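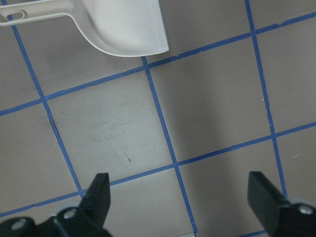

March
By Abenezer Kassa and Brayden Gosselin

Chapter 5
The Trouble with Scoops

Ask a shop owner how much flour a scoop holds and you will usually get a number. Ask how the number was found and the talk slows down. Somebody read it on a carton, or somebody was told it by the person who had the job before. We have heard it given to the nearest gram by people who had never put the scoop on a scale.

This chapter is about measuring dry goods by the scoop: flour, rice, sugar, lentils, feed, washing powder. Chapter 4 dealt with liquids, which at least have the decency to lie flat. Dry goods heap. They pack down when the bin is bumped and they cling to the walls in damp weather. A scoop has no fill line in most cases, and even where it has one, few people stop to level the load against it. We think the scoop is a good tool for moving things and a poor one for measuring them. Much of the trade treats those as the same job.

A common white plastic scoop has a long, narrow handle with an oval slot for hanging it up, and a bowl with curved walls that runs out to a squared-off lip. The shape is good for getting under a pile. Now try to say where "full" is. Is it level with the rim? The front is open on many models, so a level load slides out as soon as the handle comes up. Is it whatever stays put when the scoop is lifted? Then the answer depends on the angle of the wrist, and on whose wrist it is.

The Jemadport trial

The figures most often quoted in favor of scooping come from a bulk food store in Jemadport, where the staff filled bags by scoop for one season and weighed a number of them afterward. The store's write-up reports 959 bags and calls the results "close enough for any household." We asked for the weights. What came back was a page of averages.

Averages are the wrong thing to look at here. If one clerk gives too much and the next gives too little, the average can be perfect while every customer gets the wrong amount. What you want is the spread, and the spread was not recorded. The write-up also leaves out who did the filling, how full the bins were, and whether any bags were topped up before weighing. We don't say the claim is false. We say the page does not support it.

A smaller test at Wanum was run with more care. Each of three clerks filled 10 bags of rice from the same bin with the same scoop, and every bag was weighed and written down. The clerks agreed well with themselves and badly with each other. One of them had learned to shake the scoop before pouring, and her bags came out almost a tenth lighter than the rest.

Marked tables and other comforts

Some packing rooms divide the work surface into squares with colored tape, one square to a bag or a tool. It looks orderly. It may well help people put the scoop back in the same place, and we have no quarrel with that. But a grid on the table tells you nothing about what is in the bag, and tape edges fray and collect crumbs. Treat it as housekeeping.

Before you read on

Find a scoop, a kitchen scale and a bag of rice. Fill the scoop the way you normally would, weigh the load, and write the weight down before you take the next one. Do this 10 times. Then hand the scoop to someone else, say nothing about how you did it, and have them do the same. Keep both lists. Section 5.1 begins with them.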